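Search this site Search Advanced Go

4. Building the cell and its simulated copy

4.1 The workshop and the arm

The work reported in this section was done in a shared workshop in Alville, in a bay that the members use for woodwork most of the week. The arm was bought secondhand through Helelard, a dealer in used factory equipment, and came with its controller, one cable set and no gripper. We call the arm Ki in the rest of this paper because that is what was written on the crate in marker and the name stuck. The gripper is our own build. Its body and both fingers were printed on the workshop's printer, and it is driven by a single hobby motor through a rack.

The task is simple to state. Ki must pick up a small block from one side of a low barrier, lift it over, and set it down on the other side without touching the barrier. We chose it for two reasons. A barrier forces the arm to plan a path that a straight-line move would get wrong, and the parts can be cut from scrap in an evening. Anyone with a table saw can repeat the setup, and we wanted that from the start.

We had two nights a week with the bay to ourselves. Setting out the parts, warming up the controller and checking the base took up a good share of each session, and everything had to be cleared away before the morning. Over the whole project we logged 34 sessions on the real arm. This is a small number for learning by trial, and it is the main reason the simulated copy exists. Training runs were done on a desktop computer at home, and the workshop time was kept for testing.

4.2 Mounting

The arm is bolted to a box pedestal. The first pedestal was made from shelving offcuts and was not stiff enough. When the arm stopped at the end of a fast move, the whole box rocked, and the fingertips kept moving after the joints had settled. We measured the swing with a dial gauge clamped to a separate stand and got 7 mm at full reach. That is more than the clearance we planned to leave over the barrier.

The second pedestal has an inner frame with diagonal braces and a sandbag on the bottom shelf. It is heavier than we would like, and two people are needed to move it. The swing at full reach dropped to a level we could no longer separate from play in the gauge stand. We did not try bolting the pedestal to the floor, as the workshop rules do not allow it.

One mistake from this stage is worth recording. We drilled the mounting holes from a paper template printed at slightly the wrong scale, then opened them up with a larger bit to make the bolts fit. The arm could then be fixed at a small range of angles about its vertical axis, and after each service it went back on at a different one. Two early sets of results had to be thrown out on account of this. A steel plate with tight holes now sits between the base and the box, and the problem has not come back.

4.3 Gripper and fingers

The gripper went through four versions. The first used flat fingers with rubber pads, which held the block well but were too wide to get down next to the barrier. The later versions have narrower fingers. Printed parts wear at the rack, and we replaced the rack twice during the project. The drawings we give in the appendix are for the last version only.

The motor has no force sensing. Closing is done by position, with a fixed squeeze past the point of contact, and the block is soft enough to take this. A failed grasp is detected by reading the motor position after closing. If it has gone past the expected value, the fingers have missed. This check is crude, and it does not notice a block held by one corner.

4.4 The simulated room

The simulated copy was built in Rako, a small simulator that we wrote for this project on top of an existing physics library. Rako loads the arm model, a list of boxes with sizes and positions, and a list of surface colors. It renders the result from any number of viewpoints. There is no scene editor. The room is described in a text file, and changes are made by hand in that file.

We made no attempt to copy the bay in detail. The real bay has tool racks, a dust pipe and a window, and what can be seen changes from one night to the next as other members move their work. A close copy would have been out of date in a week. The simulated room has plain walls, a floor with a mottled texture, and a few extra objects that have no part in the task. Their purpose is to give the vision network something to ignore. We found early on that a network trained against bare walls would fix on any dark shape in the real bay and report it as part of the gripper.

Lighting took more work than geometry. With soft, even light the network located the block well in simulation and poorly on the real arm. The workshop has strong lamps, and at most arm positions Ki throws a shadow over its own work area. Once we turned on hard shadows in Rako, the gap between the two closed by more than any other single change had managed. We also add grain to every rendered image before training. The amount was set by eye, by holding rendered and real images next to each other, and we do not claim that it matches the noise of any given sensor.

The viewpoint is changed between training episodes, including some roll, so that the horizon is not level. We added the roll after someone knocked the real camera mount between sessions and the success rate fell for an evening before we found out why. Figure 4 gives a rendered view from Rako, with the arm on its pedestal and the gripper above the board. 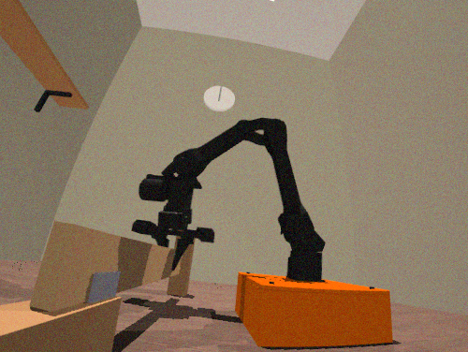 Figure 4. Simulated cell rendered in Rako, with shadows and image grain turned on.

Contact between the fingers and the block was the weakest part of the model. In early versions the block would shoot out sideways when the fingers closed, a known trouble with stiff contacts and a long time step. Shortening the step fixed it but made training too slow to finish overnight. We settled on a softer contact, with friction raised to make up for the loss of grip, and accepted that the block sinks slightly into the finger surface. The success rate in simulation is therefore a poor guide to the quality of a grasp – it says only whether the block ended up on the correct side.

4.5 Moving from the copy to the real arm

Before each real session we ran a short check. The arm was sent to a set of known positions, and the fingertip location was compared with marks scribed on the table. If any position was off by more than the width of a scribed line, we stopped and looked for the cause. In most cases it was a loose cable pulling on the wrist. We now tie the cable to the forearm with a slack loop at each joint, and the loop length matters more than we expected. Too short and it pulls, too long and it catches on the barrier.

The controller accepts joint targets at a fixed rate, while Rako steps at a rate of its own. We bridge the two with a small buffer program that holds the last target if a new one is late. Late targets were common when the computer was also saving video, so video was moved to a second machine. After that change the buffer was seldom needed, though we left it in place.

Speed was limited to a quarter of the arm's rated maximum in all real tests. An emergency stop was fixed to the edge of the bench within reach of the person running the session, and no one stood inside the marked area while the motors were live. The stop was used several times, most often for barrier contacts that would have broken a finger.

4.6 Test procedure

A test block consists of 23 attempts with the same barrier position. After each attempt the block is put back by hand at a new starting point drawn from a printed list, so that the person running the test does not pick the spots. An attempt counts as a success if the block is released on the far side, is resting on the table, and the barrier has not moved from its marks. Dropped blocks that happened to land on the correct side were counted as failures.

With the policy trained without hard shadows, the arm did not get through enough attempts for a fair count, and the test was stopped. With the final policy, 19 of the 23 attempts succeeded. Of the failures, two were missed grasps near the barrier foot and two were contacts with its upper edge while the arm was carrying the block. The contacts both took place at the end of the barrier farthest from the pedestal, where the arm is near full reach and small errors at the shoulder are at their largest.

We repeated the final test in July with the bay doors open and daylight coming in, but did not keep a full record. The grasps looked less sure under those conditions, and we would not rely on the present policy outside the evening setup. Changing the color of the light in Rako, along with its direction, is the obvious next step. At present only the direction is varied.

4.7 Cost and time

Most of the money went on the arm. The pedestal, barrier and blocks were made from scrap, and the printed parts used less than two spools of filament. Time is harder to give. Writing Rako took longer than building everything else put together, and much of it was spent on matters that a ready-made simulator would have handled. We would still write our own, mainly for the short room files, which can be read and checked by a person in a minute or two. The room file used for Figure 4 and the gripper drawings are both in the appendix, along with the printed list of starting points used in the tests.

Contact | Copyright, all rights reserved | Back to top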